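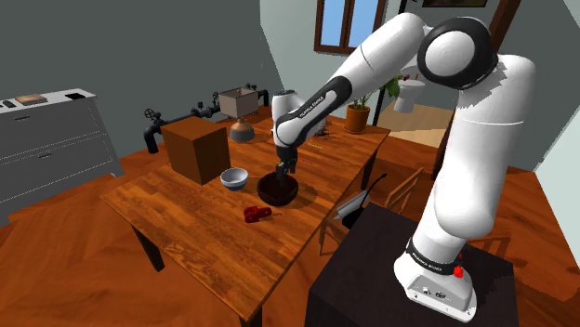
4. Setting up the Dzene dehumidifier

Read this section before you plug anything in. I know you won't, but it has to be written down somewhere.

4.1 Letting it stand

1. Take the unit out of the box and stand it upright.
2. Leave it alone for a full day. It has been on its side in a van, whatever the arrows on the box asked for, and the oil needs to find its way back to the compressor.
3. Go and do something else. Looking at it doesn't help.

CAUTION: Starting the unit too early can ruin the compressor. The warranty covers many things, and impatience was left off the list.

4.2 Choosing a spot

1. Pick a level floor, 23 inches clear of walls and curtains on the vent side.
2. Close the windows. A dehumidifier next to an open window will try to dry out the whole town of Prastby, and it will lose.
3. Plug straight into a wall outlet. Do not use an extension cord, including the good one.

4.3 Fitting the tank or hose

1. Slide the tank in until it clicks. If it doesn't click, the float is stuck – jiggle it.
2. For a hose, pull the rubber plug from the rear outlet and put it somewhere you'll remember. (Spare plugs are part 87 in the parts list. We sell a lot of them.)
3. Run the hose downhill all the way to the drain. Water has firm views on this.

NOTE: With the hose fitted, the tank must still be in place or the unit won't start.

4.4 First run

1. Press POWER, then set the dial to 2.
2. Let it run overnight with the door shut.
3. Empty the tank in the morning. The first tank is often alarming. Most of it was in your walls.
4. Once the room feels right, turn the dial to AUTO and leave it there.

If the light blinks red, the tank is full or crooked. If it blinks green, the coil is defrosting, so wait.

Text revised by Ivars Kütt, 16 April 2018

Comments

basement_bea: Mine clicked on the fourth jiggle. Thank you for the word jiggle.

Tomasz R: Can the hose go up into a sink? Just a little up?

Ivars Kütt: No. See 4.3, step 3. You want the Gavano pump kit.

Related
Section 5: Cleaning the filter
Fitting the Gavano pump kit
Grirkholm cellar fans: which size?

We use cookies to remember your language. Accept | Settings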